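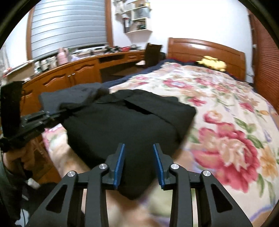
A book series is a group of books that belong together. Usually the same people appear in each book, or the stories happen in the same place. Sometimes a writer takes a character who had only a small part and gives that character a new book. This is called a spin-off. A spin-off shares some things with the first series and has other things of its own. Even a small object can link two stories. A dark piece of clothing folded on a bed, like the black one shown here, might mean little in the first book and become an important clue in the next.

Consider a series called The Lamps of Skivska. In the first book, a girl named Bamar lights the lamps in her town. Her cousin Meesuk appears in only two chapters. Readers may want to know more about him, so the writer gives Meesuk a book of his own, set in the next town, Pernoron.

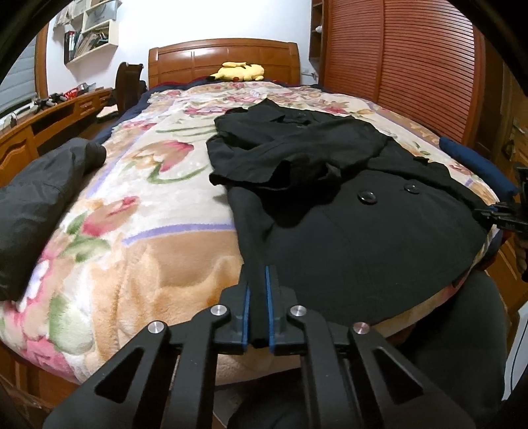 When characters from two different series meet in one story, the story is called a crossover. If Meesuk met a detective from another set of books, that would be a crossover. Some crossovers are short. A story that is longer than a short story but shorter than most novels is called a novella.

Readers often ask which book to read first. The order in which the books came out is a good choice. Many libraries put a number on the spine of each book to help. If book 7 is missing from the shelf, a librarian can tell you when it is due back.

Words to know: series, spin-off, crossover, novella.

Written by Archana Semwal. Reviewed by Chaiwat Chaiyaporn.

40 shares

© 2025 Young Readers' Reference Desk | Contact us | Back to top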